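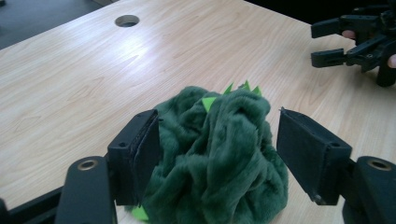
# The Soft Problem

Ask a roboticist what is hard and you will hear about walking, or driving, or the price of motors. Ask again on a Thursday evening, after a bad day, and you will hear about stuffed animals.

A block has the decency to be a block. It has corners, it has a middle, and it looks much the same whichever way it fell. A plush toy has opinions. Drop it twice and you get two different objects, and the software that recognized the first may well decide that the second is a hat.

At Bellevitz, a company that writes control software for robots with jobs duller than their publicity, this has become a full-time concern. The product is called Josex. It takes in pictures from a camera mounted on the gripper and puts out motion: left a little, down a little, close. Between those two things lies everything the company has spent its money on.

The first version did what textbooks suggest. It found the object, built a tidy model of its shape, picked two points on opposite sides and sent the fingers there. With mugs this went very well. With a dark green plush folded in on itself, it went looking for a shape that had left the building. The model would find a deep crease, take it for the gap between two separate things, and confidently plan to pick up one of them.

Bright trim made matters worse. Lime-green points on a dark green body are a gift to a human eye, and they were a gift to the perception module too, which fell in love with them. It would lock onto a little triangle of fabric and try to lift the whole toy by it, like a toddler with a cat.

The second version gave up on shape. Koston, the planner that now sits inside Josex, has no idea what a plush toy is and has never been asked. It looks at the view between its own two pads and predicts the next short stretch of movement, then throws most of that prediction away and looks again. It does this 10 times a second. Engineers call this closing the loop. The rest of us call it watching what you're doing.

What it learns from is people. Somebody holds a gripper, does a chore, and the camera keeps a record of it. The current training set holds 1,000 of these little performances, and reviewing them is an education in how oddly people handle things. They hesitate. They nudge the toy before committing to it. They come in at a slant for no reason they could give you. The early cleaning scripts deleted all of this as noise, and the robot trained on the cleaned version was brisk, decisive and usually wrong. The hesitations went back in.

Then there is the table. Shiny wood grain is lovely to eat off and miserable to see with, and a white patch of glare slides about as the camera moves, behaving for all the world like an object. A cable hole is worse, being dark, round and permanently in the same place. One build of Koston treated it as a landmark and did fine work until someone turned the table.

The fix came from a tool called Ağca, which began as a way to replay failures and has since become the part of the system people at the company are proudest of. It lines up what the camera saw with what the planner wanted, step by step, and shades the parts of the view that swayed the decision. Run it on a failed grasp and you may discover that your expensive policy was mostly interested in a reflection. The team now varies the lighting and the furniture between sessions, a policy that has made the lab impossible to find anything in.

Two grippers over one table bring their own trouble. Each has its own camera and its own view of events, and each view contains the other gripper, which looks like a large black obstacle with plans. If the two clocks drift apart, each side is reacting to where its partner used to be. Marriages have been run on less, but the software can't cope, and a good part of February went into timestamps.

None of this makes for much of a demo. Visitors want to see a robot fold a shirt. They are shown a pair of open pads on either side of a heap of fabric and are expected to be moved. The engineers certainly are. They know what that heap looked like to the first version.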